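Chapter 7
Marble and What Passes for It

Ask a geologist what marble is and you will get a short answer: limestone that has been cooked and squeezed until its grains grew into one another. Ask a stone dealer and you will get a longer one, with prices. In the trade, marble has long meant any stone that takes a polish, a definition broad enough to cover a good deal of limestone and the occasional serpentine.

We will side with the geologist for most of this chapter, but the dealer deserves a hearing. The quarry at Zurkelitz, which we met in Chapter 4 as a source of disappointing fossils, sold its gray limestone as Zurkelitz Marble for 146 years. Buyers in Vimham put it in banks, hotels and one very grand fish market, and the lemon juice went to work on it at once. 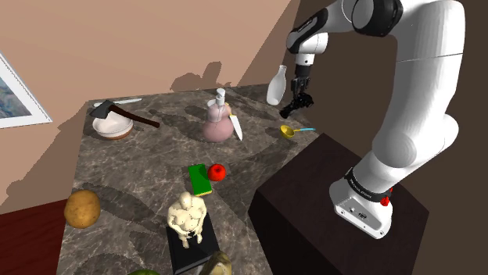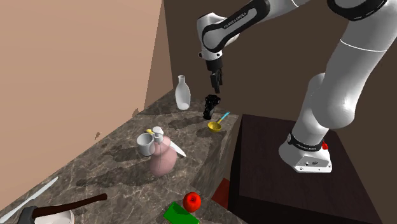
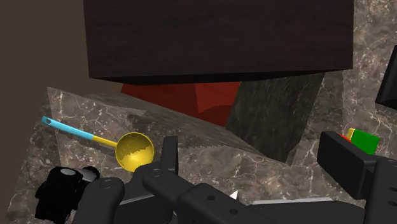
Figures 7.1–7.3 Stone looks indoors. Note the swirling veins of gray, brown and cream on the countertop in Figure 7.1 and the mottled veining of the slanted dark gray block in Figure 7.3.

Veins are the part everyone pays for, and they begin as dirt. Pure limestone makes pure white marble. Add clay, iron or a little carbon to the original mud, bury it, heat it, and the impurities are smeared into bands and swirls. The Clillska beds reached 600 degrees Celsius at their western end and 700 beside the granite, and a walk of 400 yards between the two takes you from faint gray smudges to something a decorator would call dramatic.

Section 7.1 follows calcite as it recrystallizes. Section 7.2 deals with color. Section 7.3 covers the acid test, which should be tried on your own hand samples and on no part of the lab furniture.

Key terms: calcite, dolomite, foliation, protolith, recrystallization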